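Ullar Host Guide
Section 3: Setting up your first live show

Read this section before you go on air for the first time. You will need a Gellton account with host access and a headset or microphone.

1. Log in and open the Studio tab. New hosts see the practice room by default.

2. Plug in your microphone, then choose it from the Input list. If the list is blank, reload the page.

3. Talk at your normal on-air volume and move the Gain slider until the meter stays in the green.

Caution: Do not wear the headset while you change the Output setting. A loud tone plays when the new output connects.

4. Type your show name. The limit is 100 characters, spaces included.

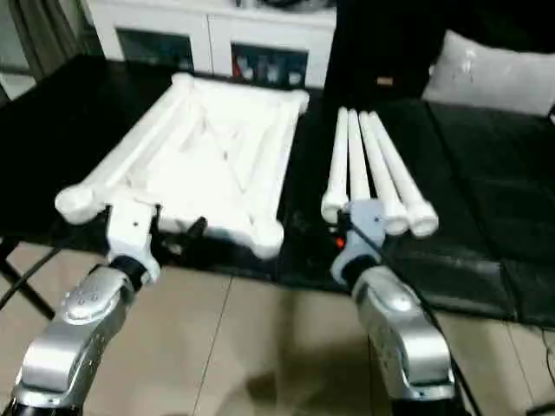
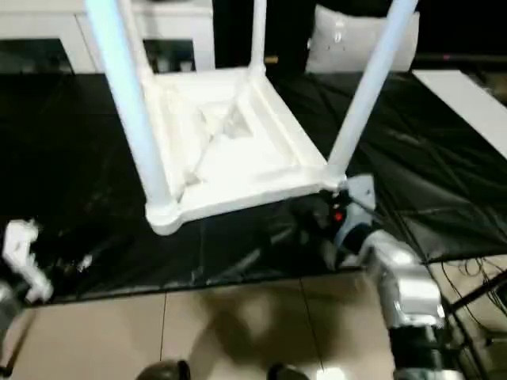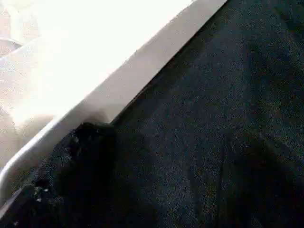 5. Load your opening music and station ID into the first two cart slots. Files must be MP3 or WAV.

6. Press Test Feed and wait for the Brakine light to turn solid. This takes some 3 seconds — longer on a shared connection.

7. Invite your guest from the Callers panel. Guests hear hold music until you press Admit.

Note: Call-in shows can have 2 guests on the line at once. To add another, drop one first.

8. Press Go Live. The button turns red and your show is sent to the station.

If you see error 138, another host is still on the air in your slot. Wait for that show to sign off, then press Go Live again.

Recordings are saved under My Shows. Shows recorded before May are in the Archive folder.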